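Screening Room Safety Checklist, with Comments
Ruggiero Theater, Zembridge. October walk-through, done before the creature-feature double bill.

1. Exits and aisles

Both rear exit doors open fully and latch. OK.
Exit signs lit. The left one buzzes during quiet scenes, so we have booked mostly loud movies.
Aisle lights working. One dead strip at row H. Replace before Tuesday.
Aisles clear of bags, coats and cardboard monsters. FAIL. The life-size swamp creature in the lobby had been moved to the right aisle "for atmosphere." He is back in the lobby. He blocks nothing there except the view of the popcorn prices.

2. Seats

Capacity sign reads 200 and the seats add up to 200, if you count the one in row C with no bottom. Tagged out. Please stop untagging it for late arrivals.
Loose arm rests: 2, both in row F. Tightened.
Front row anchor bolts checked after the slasher marathon. OK.

3. Projection booth

Extinguisher charged and on its bracket. OK.
Nothing stored against the projector vents. FAIL. Somebody had put a stack of lobby cards there, including the good ones from the beach party series. Moved to the shelf – slightly curled, like most of the plots.
Lamp hours on the Nesport projector: 837. Within limits. The fan sounds like a biplane, but it has sounded like that since we bought it.
Power cords off the floor. Partly. The cord for the rewind bench still crosses the doorway. Needs a cover.
Film prints in closed cans, labeled. OK, although three of the labels are the same title and one of the cans holds a different movie altogether. Not a safety item. Noted with sorrow.

4. Stage and screen

Steps have grip tape on every tread. OK.
Curtain motor stops when the button is released. OK on the third try. Call Trellum for service and do not run the curtain over anybody's head until they have been.
Flame-proofing tag on the curtain is readable and current. OK.
Fog machine: permitted for the intro only, 60 seconds at most. Last time it ran through the opening credits and the first murder, and half the audience thought it was part of the picture. The other half left.

5. Lobby and concessions

Popcorn machine cleaned, cord undamaged. OK.
Floor mats flat at the corners. The one by the restroom curls up. Tape is a short-term answer and has been one for two seasons.
First aid kit stocked. Low on small bandages. Someone is using them to mend posters.

Result: open with conditions. The row H strip, the booth cord and the curtain motor have to be signed off before the doors open. The swamp creature stays where he is.
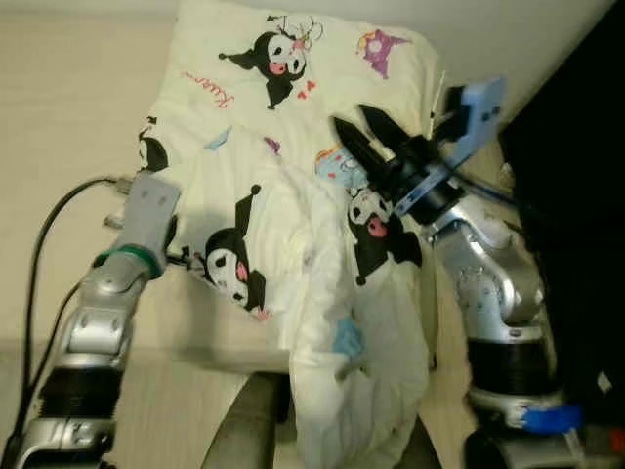
Next walk-through is the morning after the double bill, with the house lights all the way up, and whoever closes the night before should leave the booth key on its hook.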